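Textile Printing II
Handout 7: Repeat structure, coordinate tables and border bands

Reading for this session: course reader, the chapter on rotary screens. Bring the worksheet from Handout 6. The register exercise will be collected on Tuesday.

7.1 Terms

A motif is the smallest drawn element that keeps its identity when moved. A repeat unit is the smallest area of cloth that, when shifted by a fixed step in two directions, reproduces the whole field. The two steps are called the warp step and the weft step. The motif and the repeat unit are often confused in the worksheets. A field with one leaf in two orientations has one motif and a repeat unit that contains at least two placements of it.

A placed print is any printed element that does not belong to the repeat. Border bands, corner pieces and single lines of lettering are placed prints. They have their own position on the finished piece and must be registered to the cut line.

7.2 Standard layouts

Block (straight) layout. The repeat unit shifts along the warp and the weft with no offset. Easiest to register and easiest to check by eye. It shows tracking, meaning unwanted lines formed by empty ground between rows, more than any other layout.

Half-drop. Each column is shifted down by half the height of the unit. Tracking is reduced along the weft but may appear on the diagonal.

Brick. Each row is shifted sideways by half the width of the unit. Used on narrow cloth where a half-drop would waste length at the cut.

Tossed. Motifs are placed at irregular positions and angles inside a large unit. The unit itself still repeats in block or half-drop. A tossed layout needs a unit large enough that the eye does not find the same cluster twice at normal viewing distance. The usual fault is a single dense cluster, which becomes a visible stripe as soon as the unit is stepped out.

Grid-set. A ruled grid is printed as part of the design and motifs are set into its cells. The cell size must divide the unit evenly in both directions. If it does not, the last cell in the unit is short and the error returns at every step.

7.3 Unit size and screen circumference

On a rotary machine the warp step is fixed by the circumference of the screen. The circumference divided by the warp step must give a whole number. With a screen circumference of 60 cm, possible steps include 60, 30, 20, 15, 12 and 10 cm. A step of 14 cm is not possible on this screen without rescaling the artwork.

Worked case. The Fendlow sample has a cell height of 2.5 cm and a unit of 10 cm. Four cells fit the unit and six units fit the screen, so there are 24 cell rows per turn. No remainder at either level. The Drinditz sample uses the same screen with a cell height of 3 cm. Three cells do not fill the 10 cm unit, and the unit has to be redrawn at 12 cm (four cells, five units per turn). Do the check at both levels. Most lost marks on Handout 6 came from checking the unit against the screen and leaving out the cell against the unit.

7.4 Ground lines

Thin ruled lines are the least forgiving element in a grid-set design. Three causes account for nearly all rejected pieces:

Bow. The line curves across the width since the center of the cloth lags behind the selvages. Measured as the largest distance from a straight edge laid selvage to selvage.

Skew. The line is straight but not square to the selvage.

Step error. The line breaks or doubles where one turn of the screen meets the next.

Bow and skew are cloth faults and are corrected at the stenter. Step error is a machine fault and is corrected at the screen drive. Write down which one you have before you suggest a correction. For the Lultemham samples, measure each at three places along the piece and report the largest value.

A reserved line (ground left unprinted, color printed up to it) will fill in if the paste is thin. A line printed on top in an opaque white will spread if squeegee pressure is too high. The two can look the same on a finished piece. Examine the edge of the line under the linen tester and compare both faces of the cloth.

7.5 Paste quantities

Batch 2352 in the print room log is the reference batch for this section. Coverage is the printed area of one color divided by the total area of the unit. For a dark ground with small reserved motifs, coverage is high and paste use is close to that of a plain dyed ground. For the same motifs printed on a white cloth, coverage is low, and the limiting cost is the screen.

Paste use per meter = coverage x cloth width x deposit per square meter.

Use the deposit value given on the batch sheet. Do not use the value in the course reader, which is for a coarser mesh. Add roughly 3 percent for losses in the feed pipe and trough.

7.6 Direction and lettering

A design is one-way if turning it through 180 degrees changes it, and two-way if it does not. Hearts, most leaf forms and all ordinary lettering are one-way. Regular geometric grids without motifs are two-way. A one-way design restricts the cutting plan, and every piece on the marker must face the same direction. The waste figure for the Trình cutting plan was worked out on this basis and should not be applied to two-way cloth.

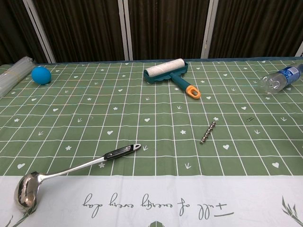
Lettering on table linen raises a question that does not come up with apparel, as the cloth is used from all sides. The designer has to choose which side the text reads from. Text with its baseline toward the cut edge reads correctly for a person sitting at that edge. Text with its baseline toward the center reads correctly from the opposite side, and the near viewer gets it inverted, as with the dark green script "full of energy every day" on the white border band when seen from the ladle side of the table. Either choice is acceptable if the specification states it. For the exercise, classify the band as a placed print, classify the green field with its white lines and motifs as grid-set, and state for each whether it is one-way or two-way. Then mark the baseline direction of the script on your layout sheet with an arrow, and give the distance from the baseline to the cut line as a variable. No scale is supplied and none should be assumed from the utensil.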